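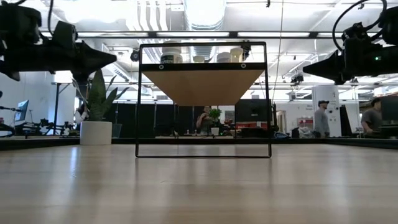

How much should a small tabletop shelf carry?
As much as you can lift off in one go with two hands, and no more than one row deep.

That answer usually disappoints people who want a weight in kilograms. I have been fitting out kitchens, bathrooms and workrooms long enough to have given the weight answer many times, and I no longer think it is useful. Most light shelves with a metal frame and a single wooden board will hold far more than anyone should put on them. The limit that matters in daily use is reach. Once a container sits behind another container, the one at the back is out of service until somebody moves the one in front, and in most households that happens when the back one has already expired.

My argument is that the open single-tier riser, with one board and nothing underneath but air, is a better piece of storage than the two- and three-tier units that outsell it. I hold this view against some of my colleagues. Gwilym Parri, with whom I shared a workshop until last May, considers a single board a waste of the footprint. His calculation is simple: a second tier doubles the area for a small increase in material. I accept the arithmetic. I dispute that area is the thing being bought.

Consider what a person does at a shelf of jars and bottles. They look, they reach, they take one item, and some time later they put it back. The last step is where storage fails. An item goes back to its place if the place is visible and empty and the hand can get there without tilting the item. A lower tier set close under an upper one fails the third test for anything tall. The user tips the bottle to get it under the board, finds this annoying, and leaves it on the table in front. After a fortnight the table in front of the unit is holding the overflow and the lower tier is holding whatever is short and seldom used.

With one raised board the space below stays as table. A plate can go there while you are working, or a cloth, and it can be wiped in one pass. I would leave it clear by default.

I should declare that I have sold both types. The Statitard range, which I stocked for several years, included a three-tier model and a single. The three-tier sold 1,784 units through our shop and the single sold 943, so the market does not agree with me. Returns were not recorded by model, which I regret, and I can't claim that buyers of the larger unit were unhappy. What I can report is what I saw on home visits. Krystyna Walczak, who handled our fitting appointments, kept a notebook of units that had been altered by their owners, and the alteration she wrote down most often was the removal of the middle board.

On materials, I prefer thin rod to flat panel for the uprights. Panel sides block light from the side and hide the end containers. Rod does neither. The usual objection is sway. A rectangular loop of rod resists movement along its length quite well and movement front to back rather poorly, so the feet need some depth and the joint between rod and board needs to be tight. Check the fixings after the first month, when the timber has settled to the humidity of the room, and again when the heating season starts. A quarter turn is normally enough. If a screw keeps working loose, the hole is worn and should be plugged and drilled again. Packing it with a bit of cardboard will get you through a week.

Timber boards attract complaints about rings and stains. Oil the top and the underside equally. Many people oil the top only, and the board cups because one face takes up moisture faster than the other. The Hosimis boards came sealed on five faces with a raw underside, and I returned a whole carton for that reason. The supplier's reply was that customers never look underneath. On a raised shelf they look underneath whenever they sit down at the table.

Containers deserve a paragraph, as they are where most of the money goes. Matching sets look orderly on delivery day and cause mistakes afterwards, particularly where two white powders are involved. Mixed containers of different heights and colours are easier to tell apart at a glance. If you do buy a set, label each one on the body and leave the lids alone, as lids get swapped at the sink. On a raised shelf a lid label may be above the eye line in any case. Keep the tallest items at the ends, where a hand coming down in the middle won't knock them.

Height is the dimension people get wrong most often. Catalogues give overall height, and the buyer wants clearance under the board, which may be a good deal less. Measure the tallest thing that will need to stand underneath and allow a hand's width above it. The Onotholm catalogue now prints both figures. I would like to see that become normal practice, and I'd drop the load rating from the front page to make room for it.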